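Trekance disassembly cell, hire package - pre-use inspection, second visit
Checked by: Ebere Fashola
Site: Fekwood, back workshop
Unit no.: 326

1. Emergency stops, both sides of the table
PASS. Lovely positive click on each. Please keep the left one clear of coats.

2. Arm mountings and base bolts
PASS. All tight. I went over them again after lunch, as the Nevum fitter had asked me to, and found no movement at all.

3. Gripper fingers and screws
PASS WITH COMMENT. Screws all present. I would still like a spare pair of fingers included in the hire price, and I have said so to the supplier - very nicely, I hope.

4. Parts holder and table surface
PASS WITH COMMENT. The holder sits flat on the ribbed metal, with one scuffed, grainy strip alongside a slot. Run a thumb along it before each shift, and ring Hämmerli for a replacement if it starts to catch.

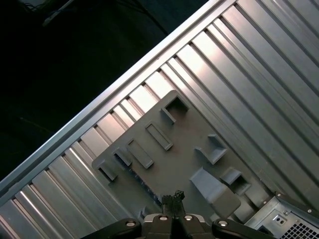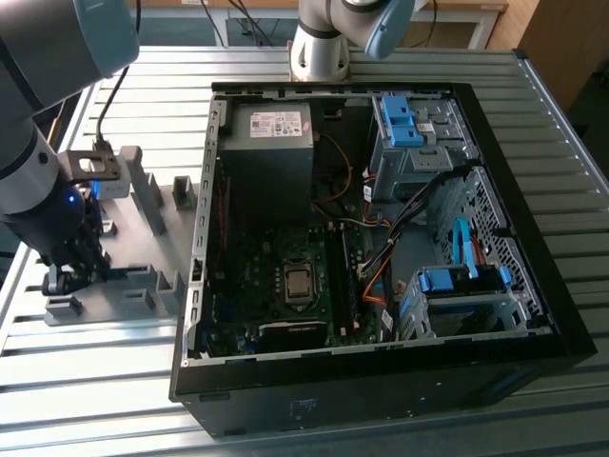 5. Work piece isolated
PASS. Mains lead off and put away in the drawer before the side panel is removed, every time, even when you are quite sure you did it already.

6. Cable runs on the arms
ACTION. Move each arm slowly through its full reach and watch for snagging. I managed 3 positions before we ran out of time, and the manual asks for 7, so I shall finish the rest on my next visit in March.

7. Training record
ACTION. 2 signatures still missing. Do chase them up, there's a dear, and leave the sheet in the blue folder by the kettle.

Result: fit for supervised use only until items 6 and 7 are closed.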